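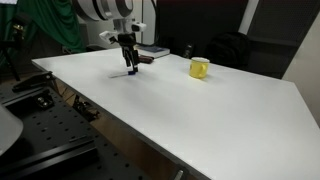

A yellow mug on a white tabletop.

Drallberg Kovside Desk Top: Review After One Winter
By Clive Bellamy

I bought the Kovside in white last fall to replace a hollow-core door I had been using as a desk. It is sold as a top only. You supply the legs, trestles or cabinets. I paid $49 for mine at the Dredurport store, plus tax, and brought it home in the back of a hatchback with the seats down.

This review covers the large size in matte white. There is also a small size and a gray finish, and I have not tried either.

Getting it home and set up

The top comes flat in a cardboard sleeve with corner guards. One of my guards had slipped and there was a small dent on the back edge, which now faces the wall. I did not bother to exchange it. If you are buying in person, open the end of the sleeve and check the corners before you pay.

There are pilot holes underneath for Drallberg's own legs. They did not match the trestles I already had, so I drilled my own. Use a stop on the drill bit. The screws that come in the bag are 13 mm, and anything much longer will put a bump in the top surface or come right through.

Two people should turn it over once the legs are on. I did it alone the first time and bent a screw plate.

The surface

Matte white was the reason I picked it. My old desk was glossy and threw the window back at me all morning. The Kovside doesn't do that. I can work with the blinds open until lunch, and the screen is easier on my eyes.

The cost of that finish is cleaning. Coffee wipes off if you get to it the same day. Pencil smears before it lifts. Ballpoint left a faint blue line that is still there after dish soap, rubbing alcohol and baking soda. A damp microfiber cloth is fine for everyday dust. Skip the scrub sponges, which leave shiny patches you can see from the side.

Heat is the other weak spot. I set a soup bowl on it in January and got a dull ring that took two days to fade. I use a coaster now.

Strength

Drallberg gives no load rating on the sleeve. With trestles near each end, mine carries a monitor, a printer and a stack of books. I laid a straightedge across it in May and found 2 mm of sag in the middle. I don't notice it when I'm working, and a pencil stays where I put it. If you plan to keep something heavy in the center, add a third support.

A neighbor, Jenő Fülöp, has the same top in his sewing room and clamps a machine to the front edge. The clamp crushed the edge slightly until he put scrap wood under the jaws. He also says the thing hums when the machine runs fast. Felt pads under his legs helped some.
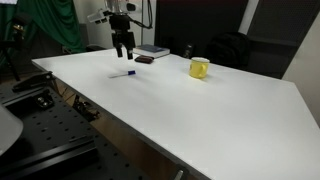
Can the top be cut down to fit an alcove?
It can be cut, but the inside is a light core with solid strips only along the edges, so you will need to glue a new strip into the cut end and cover it with edging tape.

Compared with the Simon

The other top I looked at was the Simon, which costs more and weighs a good deal more. The Simon is solid all the way through, takes screws anywhere, and can be sanded if you damage it. It also needs oil twice a year. I had one in a rented office and got tired of the oiling. For a workbench I would buy the Simon. For a desk with a keyboard and a lamp on it, I would buy the Kovside again.

Small complaints

The edging has a seam at the back left corner that catches a sleeve now and then. There is no cable hole, and the instructions tell you not to drill one near the middle, so my cords go over the back. The instruction sheet has drawings only, and one of them shows the wrong leg.

The return window is short. Keep the sleeve until you have the legs on and have looked at the top in daylight.

Rating: 4 out of 5. I took a point off for the ink stain and the heat ring.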